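From: Min-kyu Woo
To: pruka-users
Date: 10/07/2018
Subject: Re: [pruka-users] Duplicate records after import into Pruka

On the duplicate records, Archie Gillies wrote:

> We moved the Nosden inventory into Pruka in April. The source file
> has 1599 rows. After the second import I get 996 new records on top
> of the first set, and the rest match as they should. Same file, same
> settings, same user. Is the matcher ignoring the key column?

The matcher reads the key column, but it compares the stored bytes and does no cleanup first. Exports from Magsi pad the item code with trailing spaces when the code is shorter than the field. The first import trims them on save. The second compares the padded code with the trimmed one and finds no match. Full-length codes pass, so part of your file behaves.

To confirm, sort the new records by code length. If none of them are full length, you have this problem and no other.

Our own catalog at Kander had the same fault in the office supplies section. Codes there are short, and every line was doubled, down to the pens.

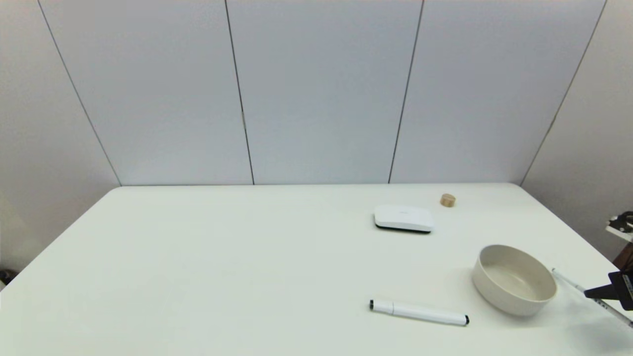
White tabletop, objects on the right half.

The fix has to go in before the import. Set "trim" to 2 in the profile (1 trims the left side only, and the manual has these reversed). Then run the import in test mode and read the match count in the log – it should equal the row count of the file. Do not use the merge tool on the existing duplicates. It keeps the newer record and drops the history attached to the older one. Delete by batch number instead, oldest batch excluded.

One more thing to check is the category column. Pruka treats an empty category as a value, so an item filed under "Pens" and the same item with a blank category are two items even when the codes agree.

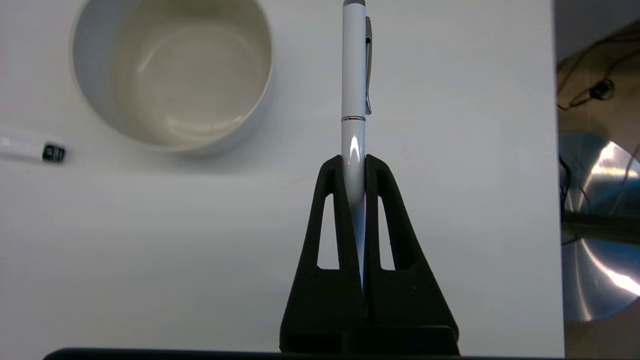 Archie Gillies replied off list that all his new records had short codes, and that five of them also had a blank category. He asked whether the trim setting carries over when a profile is copied.

It does not. A copied profile goes back to the default, and the log gives no warning. Set it again by hand and save before the first run. I have filed this against the profile editor – no response so far.

Min-kyu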